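I bought the merino neck tube in April, before the Flistton walk, and I have now worn it enough to say something useful. It cost more than I like to spend on a piece of cloth with no sleeves.

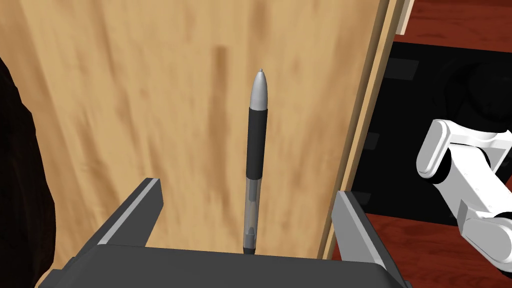
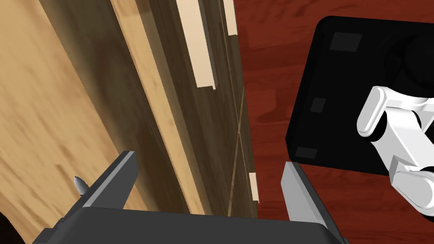

Renders: a pen upright in the gripper, then the gripper with its fingers apart beside a wooden panel.

The one I chose is the Ouali, in the heavier of the two weights. Abena Ankrah has the lighter one and swears by it, but she runs and I walk, and I get cold when I stop for lunch.

On the hill it did well. The path from Bradden climbs for most of the morning and the wind comes straight across the top. I had it pulled up over my nose for the last mile and could still breathe through it. My glasses steamed up a bit, as they do with everything. It didn't itch, apart from the first ten minutes on a freshly shaved neck.

Smell is the main reason people pay for merino. I wore mine for four days without washing it and it was fine. My old polyester one would have been in a sealed bag by the second evening.

Washing needs some care. The label says 30 degrees and no tumble dryer. I did it by hand the first time and then got lazy and put it in with the shirts on a Wednesday. It came out the same size, though there is some bobbling under the chin where my jacket zip rubs. I've had a go at that with a razor.

Two complaints. It is too long for me, so it bunches up under a collar, and the seam at the back is thicker than it should be at this price. Noemi Ostrowski turns hers inside out to get round that. I tried it and it does help, but then the label shows.

I would buy it again, in the sale. If you only want something for the bus stop, a fleece one for £10 will keep you just as warm.

Gloves next, once I find the left one.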